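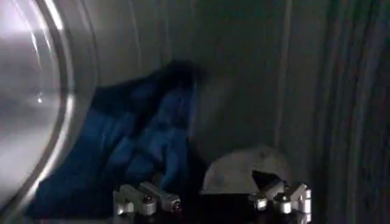
From: Shahla Golestani
To: Grumlow builders list
Date: February 15, 2023
Subject: Re: [grumlow] fingers vs. laundry drum

Leopoldo Tovar wrote:

> Tried the drum again with the old two-link fingers and I keep pinching
> the ribs on the side wall instead of the cloth. Is the third link worth
> the extra pins? And what are you doing for light in there? My wrist
> camera sees mostly gray soup.

Hi Leopoldo,

Yes, go to three links! I put mine on in November and I'm still grinning. The fingertip can come in low and curl under the edge of a pile, so you don't have to stab down at it from the top. Squared-off tips have been fine on cotton so far. I want to try a rubber pad next, once Mahnaz gives me back the good knife.

Light is still my weak spot. Everything comes in from the door side, and dark blue cloth goes nearly black in the folds. Pale stuff is so much easier to find. I raised the exposure on Drollell to 40 ms and that helped, but then you have to move slowly or the cloth smears – I dropped the wrist speed from 700 to 300 in the config and left it there.

One warning about the joint pins: mine crept out after a weekend of runs. A dab of thread locker on the screw heads, and check them before you reach into anything metal.

I can bring a spare set of links to the shop if you want to try them before cutting your own. Did Ehsan ever finish the cable guide? I'd love a copy of the file – my tendons are rubbing at the wrist.

Shahla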